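Trirkmont Matte Floor Sealer, 2-Part Kit: Six Rooms Later

Filed under: Home & Workshop > Floors and Finishes

By Bethel Kumsa
29 June 2023

The Trirkmont kit is a water-based, two-component sealer sold for concrete, microcement and self-leveling overlays. Part A is the resin, Part B the hardener. Both come in one carton with a mixing paddle, a measuring cup and a folded instruction sheet. I have now applied it in six rooms, five over microcement and one over a bare slab, and have enough wear on the oldest of them to say something useful.

Mixing

The ratio is printed on both containers and is by volume. The measuring cup supplied is too small for anything larger than a closet, and its graduations wear off after a few rinses. I use a separate graduated bucket. Stir slowly for the full time stated on the sheet, then let the batch stand until the foam settles. Fast mixing with a drill leaves fine bubbles that survive into the second coat and show up as pinholes under low light.

Pot life is shorter than the sheet claims in a warm room. In June, with windows closed, I discard whatever is left in the tray at the end of each room. The viscosity change is easy to miss. The first sign is drag on the roller, followed by a faint orange-peel texture at the lap lines.

Application

A short-nap microfiber roller gives the best result. Foam rollers deposit too much at the edges. I cut in with a 2-inch brush, no more than one wall ahead of the roller, and keep a wet edge throughout. Two coats are specified. On the slab I needed three, as the first went almost entirely into the surface. Sand lightly between coats and vacuum twice.

I compared it with the Flodutard single-part sealer on offcuts from the same batch of microcement. Flodutard is easier to apply and forgiving of overlap. It also darkens the floor noticeably, and the sheen is closer to satin than the label suggests. Trirkmont shifts the color less and dries to an even, low reflectance – provided the coat weight is consistent.

Abrasion and stains

The data sheet lists an abrasion rating of 3,000 cycles. I have no equipment to confirm that. My own check was cruder: a weighted scouring pad drawn back and forth 2,000 times over a sealed offcut. There was slight burnishing along the path and no break in the film. Olive oil, coffee and red wine left overnight wiped off with neutral soap. Lemon juice left a dull ring, visible from the side only.

Daily cleaning is dry sweeping and a damp microfiber mop. Grit does more harm to this finish than liquids do, so sweep first. Steam mops are excluded by the instructions, as are vinegar and anything citrus-based.
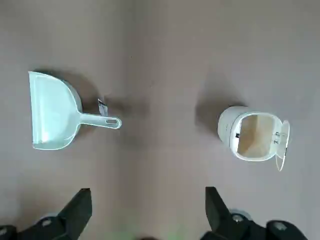

Repairs

Spot repair is the weak point. A fresh patch over cured sealer shows a halo that does not fade with traffic. For scratches that have not reached the base, the Okunwood maintenance wax hides the mark well enough, though it needs renewing and has to be stripped before any later recoat. For deeper damage, mask off to a joint or a doorway and recoat the whole section.

Wait the full 7 days before moving furniture back. I returned a bookcase early in one room and its feet left four shallow prints. Felt pads did not prevent this.

Verdict

Good film, low color shift, decent resistance to kitchen spills. The measuring cup should be replaced with something usable, and the pot life figure needs a temperature beside it. I would buy it again for microcement. On a thirsty slab I would price it with a primer first, or look at the Queiroz penetrating sealer, which I have not yet tested under the same conditions.

Comments (3)

tmh_floors
Same halo problem on a hallway patch. Recoated wall to wall in the end. Did you sand the first coat with 220 or finer?

Bethel Kumsa
220 on a pole sander, very light pressure. Anything coarser telegraphs through.

Greta
Does it smell much while curing? We would have to sleep in the next room.

Contact | Terms of use | © 2023 | Back to top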